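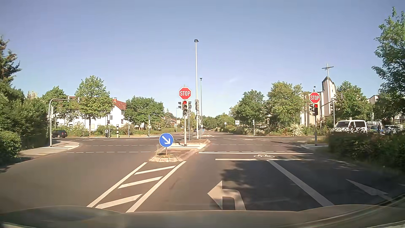 Sep 22, 2021 – left turns, again

Up too early. Coffee in the car, half of it on my sleeve. Tomomi wants more protected lefts before the batch closes and I said sure, easy, like an idiot. Hood camera on, drive checked, clock synced (checked twice after July, never again).

The church junction is turning into my favorite. Two red lights, a STOP sign on top of each one. The stop signs are for when the signals are dead, any kid with a license knows that, but the model doesn't. Keeps wanting to treat them as live. So we need lots of these, red and green both, and a few with the lights off if we ever get lucky. Mathias says mask the signs. I say no, then it learns nothing. We went back and forth on the phone till I lost signal past Ledstead.

Also good there: two stop lines with a bike symbol painted in between. Labelers keep tagging the wrong line. Told Dewanti, the one nearer the car is ours, the far one is for the bikes. She's putting it in the guide with a drawing. And tree shadow around the turn arrow – that's the stuff I want more of, arrows half in shade, the lane head loses them all the time. Afternoon sun puts the shadow somewhere else so I'll have to go back at a differnt hour. Fine.

Count at lunch: 945 clips tagged as left turns, 2742 in the whole Gedow set. Sounds like plenty. Then you filter for signal plus stop sign and it's 18. Eighteen! Waltraud laughed, I did not.

Sandwich was terrible. Ate it anyway, parked up, going through the morning's clips on the laptop. Threw out 7 for wiper smears. My own fault, should of cleaned the glass before leaving.

Domenica asked if we can just copy the good ones and flip them. No!! Flip a left turn and you get a right turn on the wrong side of the road, with mirror writing. She knows, she was tired. We're all tired.

Upload started at six, still crawling. Wokach server dropped twice. Leaving the laptop on the kitchen table overnight, lid open, note on it so it doesn't get shut.

To do tomorrow – clean windshield, ask Tomomi if pedestrians waiting at the curb get their own tag or go in with the rest, spare drive, call mom back. Same junction, late light. Bed.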